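Notes for the games evening talk, Girkaritz hall
Raed Mansour, eight minutes

Slide 1. Say hello. Thank Rawan Issa for the loan of the projector.

Slide 2. Why tabletop pool. A full-size table needs a room of its own. A miniature one goes on any flat surface and packs away after. Mention the Enard club: 200 members, no space for a big table.

Slide 3. Setting up. Check the table is level. Put a ball in the middle and let go. If it drifts, fold paper under the low side. A cloth underneath stops the base from sliding. Pause for questions.

Slide 4. The short cue. Hold it lightly near the back. Most beginners hit too hard, and on a small table the ball jumps the rail. Ask who has done this. Keep the tip low and the stroke short.

Slide 5. First drill. Two balls only. Leave one out on the left half of the felt and the other by the right rail, near a pocket. Play the near one in softly, then work on the long shot. Switch sides after 8 tries.

Slide 6. Care. Brush the felt one way. Wipe the rails with a dry cloth. Do not store anything on top.

Close. Sign-up sheet is by the door. Next meeting is in March.
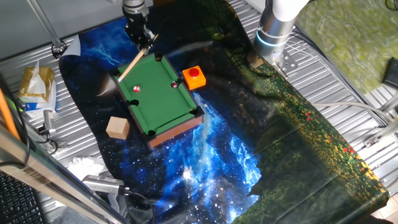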